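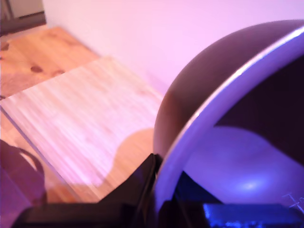 Figure 1. Rounded, bowl-like piece with a glossy inside, next to the knotty pine tabletop.

The Pine Table Project: Finish and Wear on a Shared Kitchen Table
Decha Wannasri and Tassanee Phetsri
Materials and Home Design, Graltley College

1. Background

The table belongs to the kitchen at Wattanapong House, where both of us live. It is used for cooking, eating, homework and folding laundry, often on the same evening. The top is pine and has several dark knots. Pine is a soft wood, and the old top had rings and dents in it from years of bowls and pots being put down on it. The house was going to replace the table. We asked if we could refinish it first and use the work for our second-year project.

Our question was simple. Which finish would hold up best under bowls and dishes in a kitchen where people do not use place mats? We also wanted the finish to be something a student could apply and repair without special tools.

We did not try to study stains from food in any depth. A group in the year before us did turmeric and soy sauce on three kinds of wood, and their report is in the department library. We did end up with one turmeric stain of our own, see section 6.

2. The table before we started

The top is made of glued pine boards. It is 900 mm wide and sits on four screwed legs. One leg was loose and had a folded bus ticket under it. The underside had never been finished and was in better shape than the upper side, apart from some old chewing gum.

On the upper side the old varnish had worn through in two places, one at the end nearest the stove and one where most people sit. The bare spots were gray and felt fuzzy. Around the knots the varnish had cracked in thin lines. We found that a wet bowl left on a worn spot for an hour made a ring that could still be seen the next day. On the parts where the varnish was whole, the same bowl left nothing.

We made a tracing of all the rings and dents on baking paper before sanding. It took most of an afternoon, and we did not use it as much as we expected to. It did show that the dents were mostly within an arm's length of the stove. People carry heavy things the shortest distance they can.

3. Materials

We had a budget of 2,730 baht from the department and spent all of it. The biggest cost was the finishes, followed by sandpaper. We compared three:

Kuter hardening oil, clear, wiped on with a cloth
Groltel water-based varnish, satin, brushed on
Plain beeswax and linseed paste, mixed by us on a hot plate

For test pieces we bought one pine shelf board and cut it into nine pieces, three for each finish. We tried to get at least one knot into each set. The offcuts went into the scrap bin except for one, which we kept as an unfinished control.

For the wear tests we needed one bowl that would be the same every time. We picked a bowl from the house cupboard and weighed it at 458 grams empty. It has an unglazed foot ring, which is rougher than the foot on most of the other dishes and marks wood fairly quickly. We thought a hard test would be more useful than an easy one.

4. Method

4.1 Preparing the test pieces

All nine pieces were sanded by hand with 120 grit and then 180 grit, along the grain. We wiped them with a damp cloth, let them dry overnight and sanded lightly again. The damp wipe raises the fibers, and if it is skipped they come up the first time the table gets washed.

Oil: three thin coats, one each evening. Extra oil was wiped off after 15 minutes. Used cloths were laid flat outside to dry, as the safety sheet says.

Varnish: three coats, with light sanding between them. The second coat had brush marks on two pieces. We sanded those back and did them over.

Wax paste: two coats, buffed with an old T-shirt.

The pieces were then left for two weeks on a shelf in the storeroom. Tassanee turned them over every few days so both faces got air.

4.2 Ring test

We filled the bowl with water, wet the foot, and set it on each piece for one hour. After the hour we dried the piece and looked at it right away, then again the next morning. We did this once a day for five days on the same spot.

4.3 Scuff test

The bowl, half full of rice, was set down and pushed sideways the length of a hand, then lifted. One person did all the pushing for all pieces so the force would be fairly even. This was Decha. Each finish got 332 set-downs, split across its pieces. We had planned more but ran out of time in the workshop, and Decha's wrist was sore by then.

4.4 Washing test

Each piece was wiped with a wet sponge and dish soap, then dried, twice a day for two weeks. We did it at 7 a.m. and 7 p.m. Two morning washes were missed and were made up later the same day.

4.5 Repair test

At the end we sanded a patch in the middle of one piece per finish and tried to repair only the patch. Then we showed the pieces to people in the house and asked them to point to the repair.

5. Results

Ring test. The varnish showed no rings on any of the five days. The oil showed a faint ring each day, which was gone by morning until the fourth day. After that a light ring stayed. The wax paste showed a clear ring after the first hour and it never fully went away. The bare control piece turned dark in a full circle.

Scuff test. The varnish scratched in thin white lines that could be seen when the light came from the side. By the end there was one place where it had gone through to wood. The oil got dull and had shallow dents, but no white lines. The wax paste smeared and had to be buffed before we could tell what was under it. The wood under it had the deepest dents of the three.

We should say that the dents are mostly a fact about pine. None of the finishes stopped them. A finish this thin cannot make a soft wood hard.

Washing test. The varnish did not change. The oil lost some shine in the second week and felt a little dry. The wax paste was mostly gone after the first week, and we stopped washing those pieces on day nine.

Repair test. Everybody found the varnish repair right away. It had a visible edge all around. The oil repair was found by two people out of eight, and one of those had watched us do it. The wax repair was not found by anyone.

Knots. On one varnished piece a yellow spot of resin came up through the coating over a knot. It stayed tacky for three days. We scraped it off and wiped it with alcohol, and it did not come back during the project. The oiled knots got darker and stayed that way. We both like how they look, but one housemate said they looked like burn marks.

6. Doing the real table

We chose the oil. The varnish did better against water, but the house cannot strip and revarnish the table every time it gets scratched – and it will get scratched. With the oil, a bad spot can be sanded and wiped down in one evening.

The work was done in February during the break, when the kitchen was quiet. We took off the legs and carried the top outside. The old varnish was harder to remove than we thought. It filled the sandpaper quickly, and we changed to a cabinet scraper borrowed from the workshop. Scraping took two days. Around the knots the grain changes direction and the scraper tore out small bits, so we finished those areas with sandpaper on a cork block.

The deepest dents near the stove were treated with a damp cloth and an iron. This swells the crushed wood. It worked well on the dents that were only pressed in. Where the fibers were cut it did nothing, and we left those.

We put on four coats of oil instead of three, with the fourth only on the end nearest the stove. The loose leg turned out to have a stripped screw hole. We glued in a piece of dowel, drilled it again, and threw away the bus ticket.

The turmeric stain happened on the second day the table was back in use. Someone set down a spoon. It faded a good deal in sunlight by the window but there is still a yellow oval if you know where to look.

7. Problems with our tests

The test pieces were new pine and the table is old pine. Old wood may take oil differently. On the real table the first coat went in much faster than on the test pieces, and we used more oil than planned.

We did not test heat. A pan straight from the stove is probably the worst thing that happens to this table, and we should have included it. We left it out because the workshop does not allow cooking equipment other than the hot plate.

The scuff test depends on one person's hand. A weight on a sliding arm would be better, and the next group could build one.

8. Care sheet

This is the text we taped inside the cupboard door.

Wipe up water when you see it.
Use a damp sponge and a little dish soap. No scouring powder.
Hot pans go on the trivet.
Lift bowls, do not slide them.
If the wood looks dry, wipe on a thin coat of oil in the evening and wipe off the extra after 15 minutes. Lay the cloth flat outside to dry.
The oil is on the bottom shelf in the storeroom with the sandpaper. Please put the lid back on tight.

9. Follow-up

We plan to look at the table again at the end of next term and trace the marks on baking paper the same way as before. The tracing from the start of the project is rolled up in Tassanee's locker, along with the nine test pieces and the control.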